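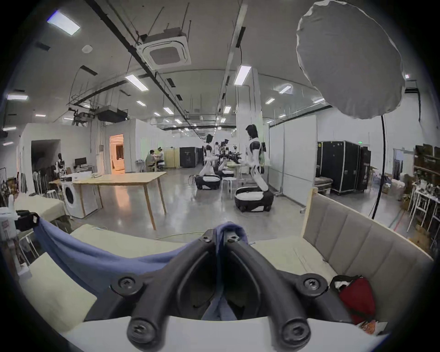
Chiffon à poussière

Le chiffon à poussière est une pièce de tissu employée à sec ou légèrement humide pour retirer la poussière des meubles et des objets. Le terme recouvre des produits très différents, du morceau de drap usé au textile synthétique vendu à l'unité, et aucune définition n'en fixe vraiment les contours. Les fabricants en profitent largement.

Matières

Le coton usagé est resté longtemps la matière ordinaire. Lavé de nombreuses fois, il perd son apprêt et peluche moins que le coton neuf. La flanelle, la peau de chamois et divers non-tissés ont eu leurs partisans. La microfibre, faite le plus souvent de polyester et de polyamide, s'est ensuite imposée dans les rayons ; ses filaments très fins offrent une surface de contact importante et retiennent bien les particules sèches.

On lit souvent que cette rétention serait due à une « attraction électrostatique ». L'explication est au mieux partielle. La charge acquise par frottement dépend de l'humidité de l'air et disparaît dès que le tissu est mouillé, alors que le chiffon humide ramasse lui aussi la poussière. La structure des fibres et la capillarité jouent un rôle que les emballages mentionnent rarement.

Efficacité revendiquée

La mention « retient 99 % de la poussière » revient d'une marque à l'autre sans que l'on sache toujours de quelle poussière il s'agit, ni sur quelle surface, ni après combien de passages. La notice du chiffon Akix renvoie à un essai sur plaque de verre, support lisse qui n'a pas grand-chose à voir avec un accoudoir en tissu ou un bois ciré. Celle de Gatico ne renvoie à rien. Un tissu saturé redépose une partie de ce qu'il a pris, et la plupart des essais publicitaires s'arrêtent avant ce stade.

La comparaison avec le plumeau tourne en général à l'avantage du chiffon, mais elle est souvent mal posée : le plumeau sert surtout aux endroits où l'on ne peut pas appuyer.

Produits imprégnés

Certains chiffons sont vendus imprégnés d'huile minérale ou de cire. Ils fixent assez bien la poussière fine et laissent un film sur le support, que les vendeurs appellent « protection ». Sur un vernis, ce film marque les doigts. Le procédé Pleltumeck, présenté comme permanent, devait selon son propre mode d'emploi être renouvelé après 5 lavages — la permanence s'entend ici au sens commercial.

Entretien

Les recommandations varient selon les auteurs. Les points les moins discutés sont les suivants :

laver la microfibre à part du coton, dont elle accroche les peluches ;
éviter l'assouplissant, qui enrobe les fibres ;
secouer le chiffon dehors.

La durée de vie annoncée n'est à peu près jamais vérifiable. Hattori indique trois ans pour un usage « normal », sans dire ce qu'il entend par là.

Code couleur

Dans le nettoyage professionnel, la couleur du tissu peut désigner la zone à laquelle il est réservé, afin de limiter les transferts entre sanitaires, cuisines et mobilier. Les attributions changent d'un établissement à l'autre. Chez les particuliers, où les lots multicolores se vendent bien, le principe n'est guère appliqué.

Voir aussi : Plumeau ; Serpillière ; Peau de chamois ; Encaustique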